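Notebook, counter and small things bench
23/03/2021

Back on the Ofori job this morning, and I am writing more than usual because I let the January pages go thin and then had to ask Aba Mensah what we had done, which was embarrassing for me and dull for her.

First thing was wiping down the marble-patterned top again. I still like it very much, all those tan and brown streaks going off on the diagonal, but it hides crumbs like nothing else I have ever worked on. You think it's clean, you run your palm over it, and there they are. Aba swears by the Skurnlow cloths, folded twice and used dry. I used one damp and then one dry, 12 minutes all told with the second pass, and I think the dry pass did most of the good.

Then on to the black glossy piece, the rounded triangle with the thin raised rim. We have been calling it "the tray" in these notes and I'm going to keep doing that, though Vedurness have it down as a panel on their sheet and I can see why they would.

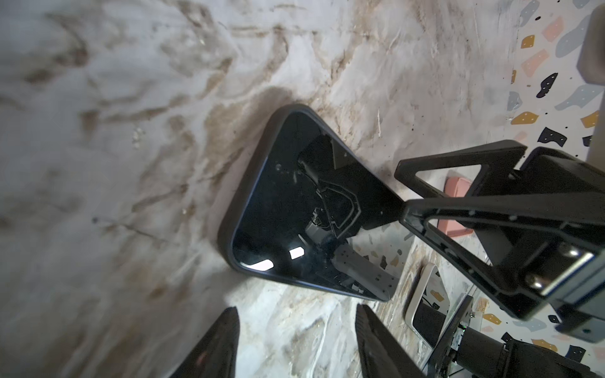
The tray on the marble top, tip to the upper left. Dust and faint smudges on the gloss.

The face picks up everything, and with the lights on it is a proper mirror, so checking it for marks straight on is hopeless. I do better crouching at the end of the counter and looking along it, then turning the tray 90 degrees and looking again (my knees have opinions about this, but never mind). The matte rim is much more forgiving and I would happily have the whole thing in that finish if anyone asked me!

Aba would like a felt pad under it so it doesn't pick up grit from the counter. Good idea, I think. There is a sheet of the gray felt left over from Stombridge, on the shelf marked 34, unless somebody has moved it.

To do: cut the felt a little inside the rim line. Ask Vedurness which polish they are happy with before anything wet goes near the gloss. More cloths.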